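Clovberg Chart Guide, Section 9: Adding a Birth Chart

1. Open Charts and choose New.
2. Enter the birth date, then the time and place.
3. If the time is unknown, tick No Time. Houses and the rising sign are left off.
4. Choose a house system and press Save.

Note: The free account holds 100 charts.

Caution: Deleting a chart also deletes its transit notes. 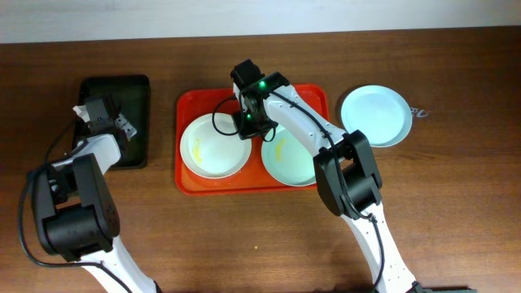
Clovberg Help Desk | Charts and Transits Team

5. To compare two charts, open the first and press Add Partner.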